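Cabin bags and budget fares: questions we keep getting

Readers write to us about hand luggage more than anything else, and most of the letters begin with a fare that looked cheap. We don't sell bags or flights, and we have grown suspicious of people who do. The answers are our own opinion, last gone over in October.

Will a bag sold as "cabin approved" get on my flight?

Maybe. Approved by whom is the bit missing from the label. We have looked at plenty of these tags and have yet to find one that names the person who did the approving. Airlines change their limits when it suits them, and a label stitched on in a factory can't keep up. Look up the limit for your own fare on the airline's own page, then get a tape measure out.

Should I trust the measurements on the shop's website?

I wouldn't. The Stakis we bought was listed without its wheels, as though you might leave those at home. The Weltance was honest about height and silent about how far the front pocket sticks out once there is anything in it. Measure the bag full, at its fattest point, with the handles and feet included.
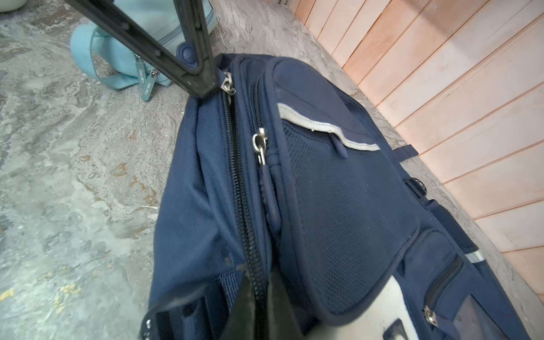
Soft bags get more forgiveness at the gate than hard ones, or so everyone says. I think that's half true. A soft bag can be squashed into the metal sizer, but only if you've left room for squashing, and hardly anyone packs that way on the way home. If it has to be sat on before it will close, treat it as too big.

Is it worth paying for priority boarding?

Only if you wanted the larger bag anyway. The queue itself is worth very little. You get to stand on the stairs before other people stand on the stairs. Work out the price both ways, too, as the return leg is often dearer and is shown to you last.

Do the "expandable" ones make sense?

For a car journey, fine. For a budget flight you are paying extra for a zip that turns a free bag into one you'll be charged for. The Jaidee has one, and its leaflet calls it a travel feature.

What about a waterproof rating?

The Nitik is advertised as good to 4000, with no unit given and no test named. I asked the firm what it meant and got a voucher code back. Put your papers in a plastic bag, which costs pennies and doesn't need a rating.

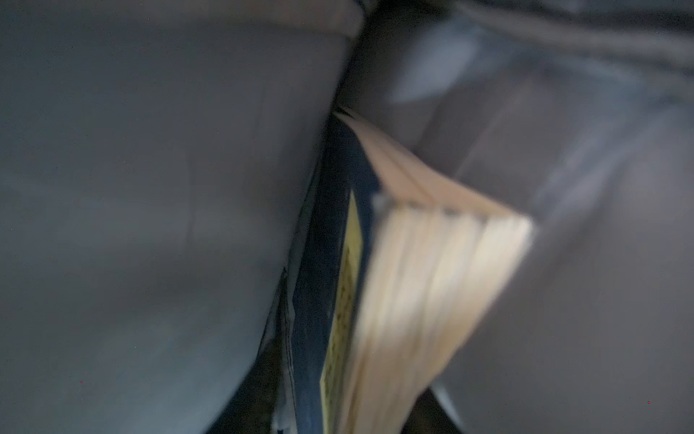 Can I carry a handbag as well as my cabin bag?

It depends on the fare, and on the cheapest ones the handbag usually has to go inside. Some airlines let you keep a coat and a bag of airport shopping on top, some don't, and staff at the same airport may tell you different things. Read the rule for your booking and save a copy on your phone.

Are compression cubes any use?

They make clothes smaller and leave them just as heavy. If your airline weighs hand luggage, you have gained nothing except creases. I own 2 and mostly use them for socks.
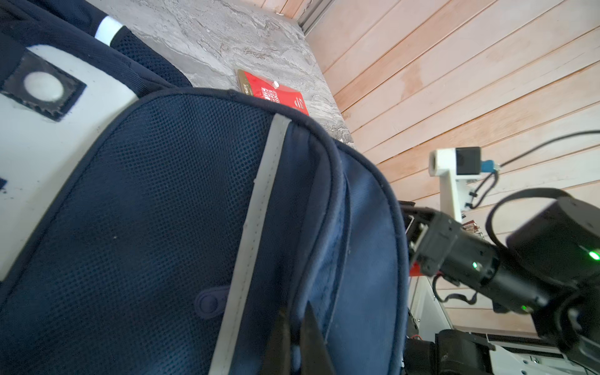 Weight is where the sums go wrong for most people. Shops talk about litres, airlines talk about kilos, and a roomy bag tempts you to fill it. Weigh yourself on the bathroom scales, then weigh yourself holding the bag, and take one from the other. Those little hooked scales sold at airports may be perfectly good, but I've never had one agree with the check-in desk.

If they charge me at the gate, can I get the money back?

Don't count on it. Ask for a receipt, take a photo of the bag in the sizer if they'll let you, and write to the airline once you're home. A polite letter with a picture does better than a long angry one. Expect a first reply that answers some other question, and write again.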